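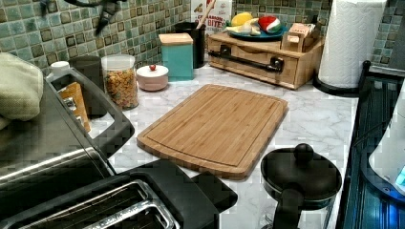 Bamboo board on the worktop, mosaic tiles behind.

Stikley Folding Music Stand, Model 80

I've been selling music stands out of the Arnton shop for longer than I care to work out, and this is the one I end up putting in people's hands most often. It's a three-section folding stand with a solid desk, made for players who have to carry their own gear to a rehearsal and then to a gig and then home on the bus. I play viola (badly, second desk, Arnton Sinfonia) and I've used the same one for four seasons.

The desk

The bit that holds the music is one piece of perforated steel with a deep lip, so a full orchestral part sits on it without sagging in the middle. If you've ever watched a Brahms symphony slide gently off a wire stand during the slow movement you'll know why I go on about this. It lifts off the shaft with a quarter turn. The lip is 45 mm deep, enough for a part, a pencil and a rubber, and there are two sprung arms for playing outside. They fold flat behind the desk when you don't want them.

Height

Lowest to highest is 300 mm up to 1305 mm, measured from the floor to the lip. The bottom setting suits cellists and small children, and the top one is fine for a standing flautist of ordinary height. If you're very tall and you stand to play, have a look at the Prothero instead, it goes higher and weighs a good deal more. The sections lock with a collar you twist, no thumbscrews to lose down the back of the stage.

Legs

Three of them, with rubber feet. They open wide, so in a cramped pit you may want to turn the stand so that one leg points straight at the conductor, then your neighbour's spike has somewhere to go. The feet pull off and I keep spares behind the till. Ask and I'll find you one, no charge.

What it's like to use

Quiet! That was what sold me. The old stands we had buzzed on every low D and our oboist, Zuweira Ametepe, used to stuff bits of sock in the joints. There's a nylon sleeve inside each section of this one and I haven't heard a peep from mine. Jenő Fodor took a pair of them round village halls last November with his clarinet trio and came back for a third, though he did say the black finish scratches if you throw it in the boot with a bass drum pedal. It does. Mine has a lovely silver stripe down the shaft now.

The one thing I'd change is the bag. It's a decent nylon bag with a shoulder strap, but the desk goes in a separate pocket on the outside and the zip is on the mean side. Start from the bottom corner and it's fine. Roswitha Lindemann, who teaches upstairs, swapped hers for a Sullisport racket bag and swears by it — I've tried it, and the desk does fit, just about.

Colours

Black, or a dark green that looks black from the audience. The green takes longer to come in.

Lights and extras

Any clip-on light will grip the top edge. There's also a little tray that hooks over the shaft for mutes, reeds, rosin and cough sweets, sold separately. It fits the older Model 80 as well, but the ones with the square shaft need an adaptor and I've only got a handful left.

Ordering

We keep both colours on the shelf at Arnton and you're welcome to bring your instrument and try one at your own height. For orchestras and schools buying a stack, ring and ask for Norbert Balogh, he does the prices for larger orders and he's nicer on the phone than I am. We post anywhere in the country and they go out in a stiff carton. If something turns up bent, keep the carton and let me know.

Dénes Virág
Page last changed 27 August 2006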